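Day three of giving up the biscuit tin. I have become a person with opinions about fruit.

Halell, the app I'm using, says I've had 1,663 calories today. It has also awarded me a badge for opening Halell.

1/ Things I have learned: an apple takes ages. You're still eating it when the meeting ends.

2/ Skollia rye crispbread, 80 a slice. Tastes like the box would if the box had been to university.

3/ Walked to the big shop instead of the near one. Supposedly that burns 100. Bought a cheese.

4/ My sister's advice was to drink a glass of water and wait for the craving to pass. I've had four glasses. The craving can swim.

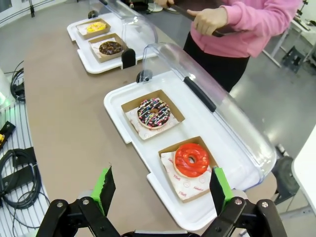 5/ Anyway, the cheese is not in the app. I looked under cheese, then under dairy, then I stopped looking.

6/ Back on it tomorrow. Or in June, when there's salad.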